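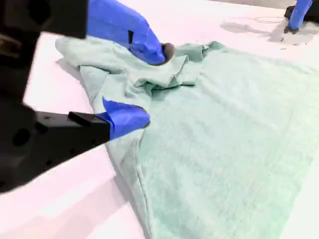
Gestevora, May 26, 2024

Does homemade laundry soap get the tea out? A household science project report

We chose this topic in September, when it was still funny. The question was whether a homemade laundry powder cleans as well as one bought in a shop, and whether it saves a student household any money. Our household had strong opinions on both and no evidence for either.

The homemade powder was washing soda and grated plain soap, two parts to one. Grating soap takes longer than the recipes admit, and the kitchen smelled of grandmothers for a week. The shop powders were Divex and Sosia, bought at the Ciobanu corner shop because it was raining and the supermarket was further away.

What we did

We cut an old cotton sheet into 16 squares and stained them with tea, cooking oil, tomato sauce and grass, four squares of each. One square of each kind went into each wash. The fourth wash was plain water, which we included for the sake of fairness and expected to laugh at. Every wash ran at 40 degrees with the same short programme, and the squares were dried indoors on a rack, away from the sun, as sunlight bleaches tomato and would have taken the credit.

When they were dry, each square was given a mark out of 25 by people in our year who had not been told which wash was which. A wash could therefore score 100 in total. We had wanted to use a light meter, but the one in the cupboard had no battery and the cupboard had no spare.

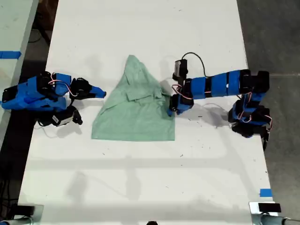

Page 7

Results

Divex came first with 91. Sosia was close behind and lost most of its marks on grass. Our own powder did well on oil, passably on tomato and badly on tea, which it seemed to regard as a dye. Plain water came last, though it beat us on tea by a single mark. We have checked this more often than we would like.

A batch of homemade powder weighed 378 grams. It was cheaper per wash than either shop powder, provided that the grating is done free of charge by somebody who has already finished their coursework.

Problems

The tomato stains were put on with a spoon and were not all the same size. The first batch of powder clumped in the drawer and had to be made again with finer soap. We also washed each set only once, so we can't say whether the homemade powder leaves a film on cotton over time, as several people's mothers have warned us.

If we did it again we would soak the tea squares overnight first and run each wash three times. We would also buy the soap ready grated.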